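4.2 Changes in the work at the sorting tables

Before the arms came in, the packing room at the Gakville plant ran six tables, two people to a table, both doing the same job. Pick up a block, look at it, turn it over, put it in the tray or in the reject bin. Everyone did everything. When we came back in May, four of the six tables had an arm and the job had split into pieces. The arm picks and places. A person loads, clears jams, checks what the arm set aside, signs the sheet. Same pay grade, same shift length, different day.

We collected 367 incident notes from the four tables (Section 3.3 for how these were coded). Of these, 287 were what the workers call "helps": a person stepping in so the arm can go on. Mostly short. A block standing too close to another one, a block turned the wrong way for the fingers, a grip that closed on nothing. The rest were stops, where the whole table had to be shut down and restarted from the panel. Stops go in the plant's own log. Helps do not. So on paper the tables run almost without people, and the people at them say they have never been so busy.

The Clundola software that drives the arms waits for a clear approach before it closes the fingers (Figure 4). If it can't find one it backs off and tries again, and after the third try it calls for a person with a tone. Workers learned the tone fast. Several told us they hear it at home. More important for our argument, they learned what comes before it, and many now step in after the first failed try. This saves time, but it also means the system never records the failure, and the planning office sees a table that doesn't need help.

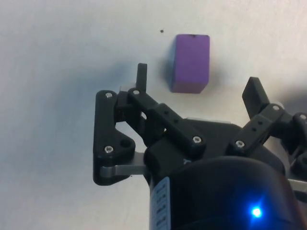 Figure 4. Gripper with fingers open, single purple block on the table.

Spacing is where most of the new skill sits. Loaders at Gakville set the blocks out by hand at the start of a run, and the experienced ones leave wider gaps than the work sheet asks for. Slower to load, fewer helps later. None of this is in the training, which is a half day and covers the panel, the stop button and the sign-off sheet. New loaders pick it up from whoever is at the next table. On the Sunday shift there is often no one at the next table, and 115 of the helps come from that shift alone.

Views on the change were mixed and didn't follow age or time at the plant. Less wrist pain, said by almost everyone. Less talk too. Under the old setup two people faced each other across a table all day, now one person looks after a table and watches the next one out of the corner of an eye. One loader described the job as "waiting, but you can't sit down." Another liked it, said the work was lighter and that that the evenings were better for it.

We saw a simlar pattern at Leiva (Section 4.1), with one difference. At Leiva helps were logged from the first week, on a paper tally taped to the panel, and the tally was used when staffing was set. Loaders there kept two people to a table on busy shifts. At Gakville the staffing was set from the stop log only. We come back to this in Section 5, together with the Stakedlow interviews, where the arms were taken out again and the old tables put back.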